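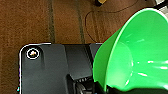 Most faults in a gripping robot begin with something too small to make a noise. A finger closes a little short, a part sits a little crooked, and the machine carries on as if all were well. Take a funnel as your first problem. A green plastic one with a wide mouth, a narrow end and a glossy wall that catches the light is a cheap thing to buy and a wonderfully awkward thing to hold. The wall slopes, so two flat fingers pressing on it tend to push it along as well as squeeze it. The surface is slippery. The shiny streaks inside the cone shift with every turn of the wrist, and a vision program may take them for edges. Add a thin dark cable lying in a loose loop on the tabletop behind it, and you have almost everything this chapter is about!

Chapter 7
When the Grip Goes Wrong

What you will study

By the end of this chapter you should be able to tell a slip from a missed grasp, read a simple grip log, say what a robot ought to do when it loses its load, and write a fault report that another person can use. You will need the work on force and friction from Chapter 4. Keep your notes on finger sensors handy as well - we lean on them heavily in section 7.3.

The Walville spill

We start with a real puzzle from the filling room at Walville, where a Hadgu arm spent its nights moving funnels from a rack to a row of bottles, waiting while dry powder ran through, and putting them back. It had done 1,000 transfers without a dropped funnel. Then, one night in April, it dropped 37 before morning.

The first thing the day crew saw was powder on the floor, and the first thing they blamed was the motor. That was a sensible guess. A weak motor gives a weak squeeze, and a weak squeeze lets things fall. They changed the motor, ran the arm again, and watched the very next funnel slide out of its fingers.

Now look at what the grip log had been saying all along. On every drop, the motor current rose just as it should when the fingers met something solid. The finger gap, though, was 2 millimetres wider than it had been the week before. The fingers were squeezing at full strength, but they were squeezing the funnel higher up the cone, where the slope pushes back harder and there is no straight neck to hold on to.

So why were they higher up? The rack had been taken apart for cleaning and put back with a spacer under one end. The arm went to exactly the place it had been taught. The funnels were no longer there to meet it in the same way. I love this case, and I come back to it every year, for the plain reason that every single part of the robot was working.

Where the safety question comes in

A dropped funnel is a nuisance. What the Hadgu arm did next was more worrying. Its program, written in a package called Vimov, checked the grip once, at the moment of closing, and never again. Having lost the funnel halfway, the arm carried on to the bottle, opened its empty fingers, and gave the signal for powder to flow.

Think about that sequence with a different load. Swap the powder for hot glue, or for a cleaning acid, and a small grip fault becomes an injury. The cure at Walville had two parts. The rack was fixed to the bench with pins, and the program was changed so that the finger gap was read 50 times a second for as long as the arm was meant to be holding something. If the gap changed, the arm stopped, the powder valve stayed shut, and a lamp came on.

Notice that the arm stopped with its fingers as they were. It did not open them, and it did not try again. A robot that has lost track of its load knows very little about where that load has gone, and the person walking over to look needs it to stay still.

Cables, and other things nearby

The same inspection found a second fault waiting to happen. A loose cable crossed the bench within reach of the wrist. It had never been caught, as far as the log could show, but a cone-shaped part swinging past a loop of cable can hook it quite easily, and the force on the fingers then comes from a direction the sensors were never set up to measure. The Grelluter trials in section 7.4 deal with exactly this, and the graphs are a treat.

Before you read on

Find a funnel at home and hold it between two fingertips by the sloping part. Squeeze gently, then harder, and feel which way it wants to travel. Do the same at the neck. Write down what changed, and keep the note beside you for section 7.1, where we draw the forces for both grips.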